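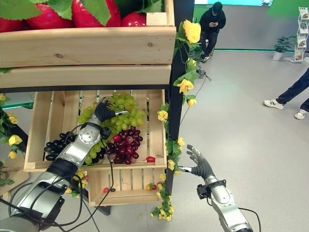
Fruit at the end of a long week

Print | E-mail

I gave up on buying strawberries in August. The ones at the Ludden store look fine on Friday and have gray fuzz by the time I want them on cereal. Grapes hold up better, so that's what I get now, green if they have them.

My neighbor Tatiana freezes hers. She pulls them off the stems, rinses them, dries them on a towel and puts them in the freezer flat on a tray – overnight is enough. Then they go in a bag. I tried it with a bag of red ones and ate most of them standing at the sink.

The berries I do get come from the farm stand out on Route 172. They're small and a little sour, and they cost more. I slice them, add a spoonful of sugar and leave the bowl in the fridge until after supper. Next week I want to try the same thing with peaches.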